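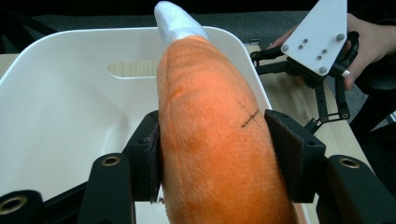

Orange plush with a pale tip, and a line of black stitching on one side.

The toy bin promises a tidy lounge room. I have my doubts. Dellby sells a storage system for $299, and after a month with it in our Nadthorpe flat the floor looked much as it did in January. Small things vanish to the bottom. Big plush toys poke out over the rim and you stop seeing them.

Ekrem Akyol, who organises homes in Drollidby, tells clients to keep two soft toys out and store the rest. Has he met a child? Mine had every one of them back on the couch before dinner.

Comments (2)

Marg: We use an old laundry tub. Same result.

tobes_p: $299! For a bin?

This site uses cookies. Accept | Manage settings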